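Speaker notes – "Keeping a village library alive on very little"
Tusholm Community Hall, 6 July 2021

Good evening, and thank you all so much for coming out. Wait for the chairs to settle, and remember to say where the tea is.

I want to start with the card catalogue, as I always seem to. When we took over the reading room at Stotness it came with a great oak cabinet of little drawers, and every drawer was full of cards in other people's handwriting. Some were typed, some were in pencil, and one or two had notes on the back that I won't read aloud in mixed company (pause, they usually laugh). I fell in love with it on the spot, and I'm afraid I have been boring people about it ever since.

We had 1,772 books on the shelves that first summer. The cards told a rather different story, and it took us until the end of August to get the two to agree. Do mention the mouse.

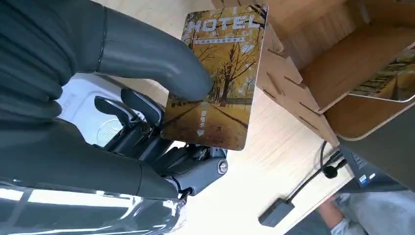 PART ONE: KNOWING WHAT YOU HAVE

My first piece of advice, if you are thinking of doing the same thing in your own village, is to go round the shelves before you buy or borrow or accept a single thing. It's slow and dusty and you will want to stop and read. Please do stop and read! Half the reason I know our local history section so well is that I sat on the floor with it for the best part of a week and got pins and needles.

We found 402 books that had not been out of the building in years. I know there are people who would have cleared the lot. We kept a good many of them, and put them on a table by the door with a sign saying "Not been out for ages, please take me home". They went like hot cakes. The old gardening books went first, then the sea stories, and then, to my great surprise, a set of sermons.

Ask the room here: who has a shelf at home that they never look at? Let them answer, don't rush on to the next bit.

The lending system came after that. We looked at Pistalel, which the library over at Manolakis uses, and they were kind enough to let us come and try it for a morning. It does far more than a place our size would ever need, but I did like the way it shows you what a borrower has had before, so you don't send the same thriller home with them twice. In the end we settled on a plain spreadsheet, with the cards kept going alongside it.

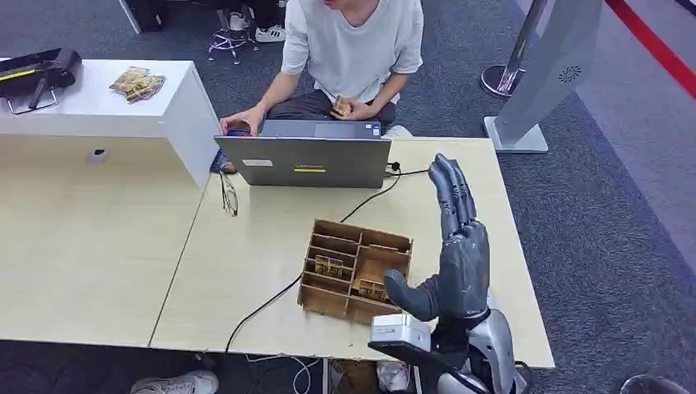

People do ask why we bother with both. Well, the spreadsheet is quicker for finding things and the cards are nicer to use, and when the power goes off in a gale – and you all know how often that happens at our end of the coast – the cards carry on regardless. Children love them too. They like writing their own name on the line under somebody else's, and more than one has found a grandparent further up the same card.

PART TWO: MONEY

Sip of water. This is the part where people get their pens out.

Our first year cost us 700 pounds all in, and the greater part of that was heating. Books were the smallest item by a long way. We raised 300 of it from a single book sale on the green, with cakes, and I would say to anybody starting out that the cakes matter every bit as much as the books. Price the paperbacks all the same, so you're not forever hunting for change, and put the cookery books next to the cakes.

Don't be shy about asking for things that aren't money, either. We were given shelves, a kettle, a rug and a very good reading lamp, simply by putting a list in the post office window. (If the post office people are in tonight, thank them properly.)
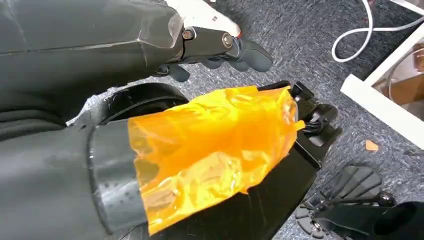
Fines are the other question I'm always asked, and I'm sorry to say I have changed my mind about them more than once. We charged a few pence a week to begin with. What happened was that people with a late book felt awkward and stopped coming in altogether, so we lost the pence and the book and the reader. Now we have a jar on the desk, and if you're late you can put something in it or not, just as you please. The books do come home, mostly.

PART THREE: OPENING HOURS

Keep this short if we are running late. Choose hours you can really keep, even in the dark months, and then keep them. We open two afternoons and one evening, and the evening is for people who work. It was very quiet to begin with and I did wonder whether to give it up, but now there's a knitting group in the corner and you can't always get a seat.

Questions next. Hand round the sign-up sheet for the Stotness visit while people are thinking, and ask for the pen back.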